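Print this chapter | E-mail this page to a friend
Filed under: Tabletop Gaming > Scenery and Terrain > Course Texts

Chapter 4
Planning a Table Before You Build It

Most people who take up miniature wargaming build their first table by accident. They buy a ruined house, then a couple of trees, then a stretch of river that was marked down, and after a year they have a box of scenery that does not go together. The pieces may each be well made. Laid out on a table they look like the contents of several different boxes, and they often play badly too.

This chapter covers the work that should come before any cutting or gluing. You will need paper, a pencil, a ruler and a tape measure. You will not need foam, paint or filler until Chapter 5.

4.1 Start with the rules you play

A table is a playing surface first. Before you draw anything, read the movement and shooting sections of your rules and write down the longest normal move, the longest common shooting range and the size of the largest base that has to fit through a gap. Keep these three figures on a card. You will use them in every exercise in this chapter.

In a skirmish game with a handful of figures per side, gaps can be narrow and buildings can stand close together. In a mass battle game, whole blocks of troops have to turn and pass each other. A village that works well for the first kind of game will jam up the second. Students who play both kinds should plan for the larger bases and fill in the spaces with loose scatter pieces, such as carts and barrels, when a skirmish game is on.

Write down as well how your rules treat woods, rough ground and hills. Some rules want a clear edge to a wood so that players can tell whether a figure is in or out. If yours do, every wood on your plan needs a base with a visible outline.

4.2 Fixed or modular

A fixed table is built as one piece. It gives the best appearance, with roads sunk into the ground and rivers cut below it. It also takes up the room it stands in, and it gives you the same battlefield every time.

A modular table is made of boards that can be rearranged. The joints will show. Roads and rivers have to leave each board at agreed points, usually the center of an edge, and hills near the edge have to be brought down to a common height. In return you get a table you can store on a shelf and change between games.

A third choice is a flat cloth or mat with separate scenery on top. This is the cheapest and the quickest to set up. Many club players never use anything else. 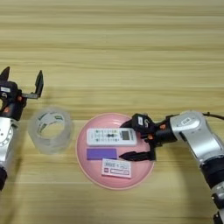 HURKVILLE, May

Bukola Garba began the Clornitz table with a single sheet of graph paper. The club wanted a river town that could be used for several rule sets, and it had one storage cupboard to keep it in. Her first plan had the river running straight down the middle with one bridge. She drew it, cut out paper shapes for the troops and played two turns on the drawing. Both sides marched to the bridge and stopped there.

Her second plan moved the river toward one corner and added a ford upstream of the bridge. Troops using the ford had farther to go but did not have to fight for it. She tried this on paper too, and the game spread out. Only then did she order the boards.

Volodymyr Antoniuk built the houses. He asked for the footprint of each one before he started, and cut blank cards to those sizes. The cards were used in club games for a month in place of the buildings. Two were dropped after players found they blocked the road to the ford, and one was turned sideways. None of this cost anything except card.

The town was named Prenmont on the plan and the name stayed. The hill behind it is Shabalala Ridge.

4.3 Working out density

Density means how much of the table is covered by scenery. Too little and the side with the longer range wins by standing still. Too much and the game turns into a slow walk around obstacles.

To measure it, draw your table on graph paper as a block of 100 squares. Shade every square that is more than half covered by something that blocks movement or sight. Count the shaded squares. The count is your density as a percentage.

A count of 8 is an open plain. It suits cavalry and ancient armies in line. A count of 50 is a dense town or jungle and suits small groups of figures at short range. Most tables fall between the two, and you should try a plan at several levels before choosing one.

Do not spread the shaded squares evenly. A real landscape has crowded parts and bare parts. Put the buildings together, let the woods run along a slope or a stream, and leave at least one wide area open.

4.4 Lines of sight

Lay your ruler on the plan from one player's edge to the other. Slide it along from left to right. Wherever it crosses no shaded square, a shooter can see all the way across. One or two such lanes give players something to think about. If you find more, move a wood or turn a building until the lane closes.

Repeat this from the corners. Diagonal lanes are easy to miss and are longer than the straight ones.

Exercises

1. Write your card of three figures for the rules you play most often. Compare it with the card of someone who plays a different set.

2. Draw a river town on graph paper with one crossing. Play two turns with paper shapes. Add a second crossing and play again. Note which units changed their route.

3. Measure the density of a table you have played on in the past. Redraw it with half as many shaded squares.

4. Find every open lane on your drawing from Exercise 2. Close all but one without adding any new scenery.

Keep your drawings. The plan from Exercise 2 is used again in Chapter 5, when the base boards are marked out.

Print this chapter | E-mail this page to a friend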